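From: Nisha Garg
To: welero-dev
Subject: Re: [welero-dev] grasp width drifts after relocalization

Meenakshi Dwivedi wrote:
> After the March merge the width estimate is off by 2 mm
> whenever one finger tag drops out. Replay on 49 episodes,
> 9 affected. Is the filter holding the last value?

It is. When a tag is lost, the Vekell node republishes the old width with a new timestamp, so the planner treats it as fresh. I have a patch that keeps the original stamp and raises the covariance after two missed detections. Shelf episodes replay clean with it. I have not run the drawer set. Please test against your branch before I push.

Nisha

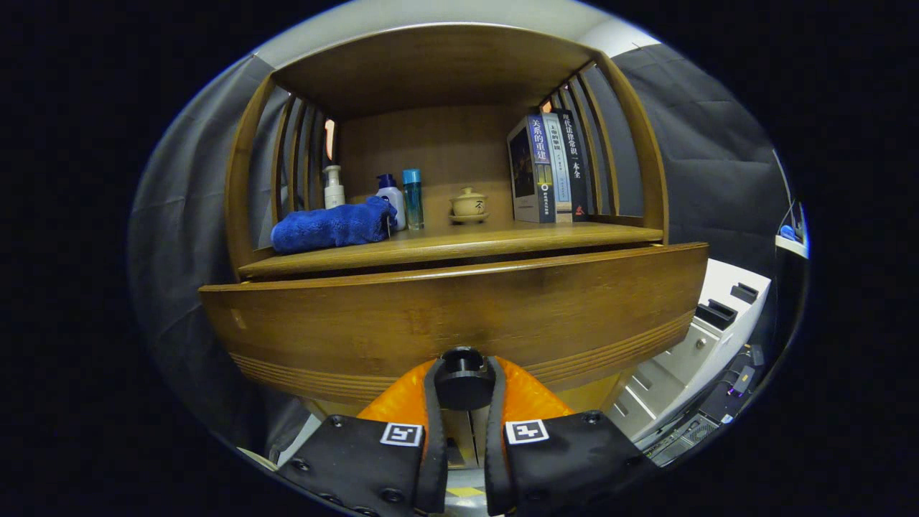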